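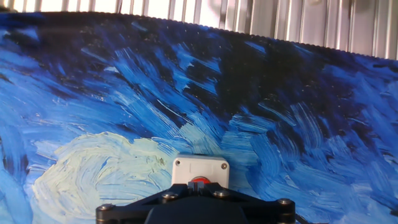 *Wrist view, gripper just in front of the white box with the red button. Starry night print underneath, slatted metal along the top.*

## Busy printed background in wrist camera footage: keep the episodes or re-record?

**Bleddyn Lloyd**, posted 4/15/18

I'm collecting teleoperated demonstrations for a button-press task. The target is a small white plastic enclosure with a red push button. The policy is a behaviour cloning network that takes the wrist image plus joint positions and outputs joint velocity targets. Episodes are recorded with Torkitz and stored as one folder per run, images and joint log side by side.

So far I have 600 episodes. All of them were recorded over the same print, a Van Gogh style starry night with heavy brushstroke texture, mostly blues with a big pale yellow and cream swirl. In the attached view the swirl is at lower left and the box is just to the right of it.

Training loss goes down and stays down. On held-out episodes from the same sessions the error is low as well. On the arm, with the box shifted along the print, the gripper heads for the old location and stops short of the button. If I put the box back next to the swirl it presses correctly most of the time.

My reading is that the network has learned the swirl as a landmark and is paying little attention to the box. Points I'd like opinions on:

- Is the existing set worth keeping, or should I start over on a plain grey cloth?
- Would colour jitter and random crops be enough to break the dependence?
- The gripper covers the lower part of the button in the wrist view. Does that matter if the upper part stays visible?

The joint log runs at 30 Hz and the images are matched to it by nearest timestamp. I don't think timing is the problem but can post a log if someone wants it.

---

**Despina Dimitrov**

Keep the set. The print isn't the fault by itself. The fault is that box position and print position are correlated across every episode, so the landmark predicts the action as well as the target does, and it covers far more pixels. A plain cloth would remove that landmark and the network would find another one. You have bright metal slats along the top of the view with darker grooves between them, and that edge would do nicely.

Check the diagnosis before you record anything. Take held-out images, paint over the box and button with a patch of blue sampled from the surrounding print, and run them through the network. If the predicted velocities barely change, the policy is ignoring the box. Then do the reverse and mask the swirl. It's an hour of work and you will want the numbers later for comparison.

If it confirms, record new episodes as follows:

1. Move the box between every episode. Draw the positions from a random list made beforehand. People who choose by hand tend to favour the middle of the workspace.
2. Rotate the box as well. It is already at a slight tilt in your view, and if all 600 have that tilt you have a second correlation.
3. Turn or slide the print every 40 episodes.
4. Vary the starting pose of the arm. A fixed start lets the network replay the path from joint positions alone, with no help from the image.
5. Hold out by session and by print placement. Your present split puts near duplicates on both sides, so the low error tells you very little.

On augmentation: colour jitter will not help much here. The swirl is identified by its shape and position, and it remains a swirl after a hue shift. Random crops help a little with translation, but the box and the swirl move together under a crop, so the correlation survives.

On occlusion: the box face, the two screws at its upper corners and the top of the red dome are enough to localise it. I'd be more concerned with the last part of the approach. Step through a few episodes and note the point where the bracket hides the red entirely. If that happens well before contact, feed the network a short history of images. We used 2 past images on the Stojanovska panel task and it was sufficient.

One more thing. Try dropping the joint positions from the input for a single training run. If the behaviour on the arm improves, item 4 is your main issue and the print is secondary.

---

**Emis**

had the same thing with a patterned tablecloth. switched to a grey sheet and it worked fine, never looked into why. might be quicker than redoing the whole lot. also check your exposure is locked, the slats at the top look pretty washed out and auto exposure will shift the blues when the arm moves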